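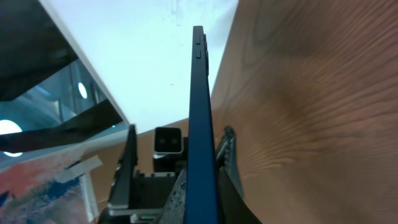
Iwona Jabłońska asked that the record show her objection to the August shutdown of the Drelham pumping station, as the notice to residents on Rerwood Lane went out after the valves were closed.

Objection noted. Minutes of the previous meeting approved with one correction (item 4, "inlet" to read "outlet").

2. Water main replacement, Rerwood Lane
Olaia Lozano reported that 720 feet of cast iron main have been replaced with 8-inch ductile iron. Pressure at the upper hydrant is 82 psi static. Two service connections remain on the old line pending easement signatures. K. Kwiatkowski asked whether the old line will be capped or removed. Capped at both ends, per the permit.

3. Meter replacement
17 meters on the Mamani loop are past their test interval. Pulla has quoted for supply only; installation to be done in-house. Motion to accept the quote (Tamuno, second Lozano). Carried, Jabłońska abstaining.

4. Shutoff notices
Discussion of notice periods. Text messages to be sent 26 hours before any planned shutoff, door hangers to continue for accounts with no phone number on file. Kazimiera Adamczyk to revise the wording and circulate it.

5. Other business
Hydrant flushing schedule deferred. Access road gravel deferred.

Adjourned 8:40 p.m.

Minutes taken by F. Tamuno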